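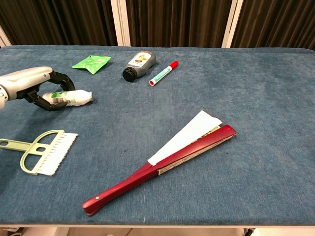
Which household items are hardest to assign to a storage class?

Small mixed-use items are the hardest, in particular tubes, sachets, pens and hand fans, which people keep in several rooms and for which no single drawer or shelf is the usual home.

Stindau Small Items Register
Progress report to Vutis, second reporting period
Prepared by the project office, Brolholm

1. Status

The register now holds 206 entries. The target for the end of the period was 200, and the target for the full project is unchanged. Of the current entries, 37 have no final storage class. These are held as provisional and are listed separately in the working file.

Work on the written storage guide started in October. The outline is complete and the first two chapters, on bathroom goods and writing goods, are in draft. The chapter on accessories is behind schedule for the reasons given in section 4.

2. Scope of the register

The register covers loose items that fit in one hand and are normally kept in a home without a box or case of their own. Each entry records outer dimensions, mass, main material, type of closure, resting position on a flat surface, and recommended storage class. Items with a power supply remain out of scope, as agreed with Vutis at the start of the grant.

Four storage classes are in use: upright, flat, contained and hanging. The class depends on the shape and the closure. Intended use is recorded in a separate field and does not affect the class. This keeps a glue tube and a cream tube in the same class, which was a point of disagreement in the first period.

3. Work by item group

Tubes. A soft tube with a crimped end does not stand on that end and is classed as contained. Printed labels are recorded by position, near the cap, middle or crimp, so that the tube can be placed with the label facing out. A label near the middle, such as the green and white one on the white tube in the mixed table set, gives the most choice of orientation. The guide recommends a narrow tray for tubes, with all crimped ends pointing the same way.

Sachets. Foil packets are thin, slide under other goods and get lost at the back of a drawer. The bright green one in the table set is typical of the size problem: it is easy to see on a plain surface and easy to miss once a bottle is placed over it. All sachets are classed as contained. A lidded tin or a small jar is acceptable.

Bottles. Screw-cap bottles are classed as upright by default. A bottle lying on its side, like the gray one with the black cap, is recorded in that position as well, with a note on the direction of the cap. We have added a rolling check for round bottles. A bottle that rolls when the drawer is opened moves to a divided tray.

Pens and markers. These are classed as flat. Cap color and barrel color are recorded separately, following several early entries in which a marker was listed only by its cap. The marker with a red cap and a teal-green stripe on a white barrel now has both colors in its entry.

Brushes. Brushes raise two questions: the length of the handle and the protection of the bristles. The pale green brush has a long flat handle, a D-shaped section with rectangular openings, and white bristles along one side. Openings of this type allow hanging storage where the hook is thin enough. Where no hook is available, the brush is classed as flat, with the bristles clear of the drawer wall. Bristle condition is not graded in the register.

Fans. Folding hand fans were added to the scope this period. A fan has two recorded lengths, folded and spread, and the folded length decides the class. The draft rule is flat storage in a sleeve. The rule has been tested on few items and may change.

4. Delays

The accessories chapter was planned for delivery in November and is now expected in January. Dimensions for fans, combs and similar goods were first taken with the item spread or unfolded, and the figures could not be compared with drawer sizes. All of these entries are being measured again. The work takes time but carries no extra material cost.

A second, smaller delay came from the divided trays supplied by Brophy. The first delivery had dividers at the wrong spacing for tubes. Brophy replaced the trays without charge. Entries made with the first trays have been marked and will be checked against the correct ones.

5. Table and surroundings

Layout work is done on a table covered in blue-gray upholstery fabric. The soft surface holds light items in place better than the bare boards used in the first period, and small goods make less noise when set down. It also has drawbacks. The fabric shows faint dark smudges and lighter worn patches, and pale items are harder to pick out against the worn areas. Dark brown curtains hang behind the table, between and beside white posts, and give a plain background.

We propose to keep the present cover until the end of the grant and to brush it before each layout session. A new cover would need a fresh color comparison for existing entries, and we see no case for that at this stage.

6. Spending

Spending to date on trays, labels and small storage goods is 1925, against a line of 2,400 in the approved budget. The largest part was for trays. No transfer between budget lines is requested. The label stock is enough for the rest of the project – a further order is planned only if the provisional entries need a new class.

7. Trial in homes

The draft guide for bathroom goods was sent to around 50 households in the Brolholm area. Replies are still coming in and no totals are given in this report. Early written comments concern two matters. Several households asked for drawer depths to be stated in inches as well as centimeters, and this has been done. Others asked where to keep half-used sachets. The guide had no entry for these, and a short paragraph has been added under contained storage.

8. Next period

The following work is planned:

Assign final classes to the provisional entries, starting with tubes and brushes.
Finish repeat measurements for folding items.
Complete the accessories chapter and send it to Vutis for comment.
Check marked entries against the replacement trays.
Report the household replies in full.

One decision is needed from Vutis. The hanging class has few entries, and the guide could treat it as a subclass of upright. The change would affect the labels and the index, so we ask for a reply before the December print deadline.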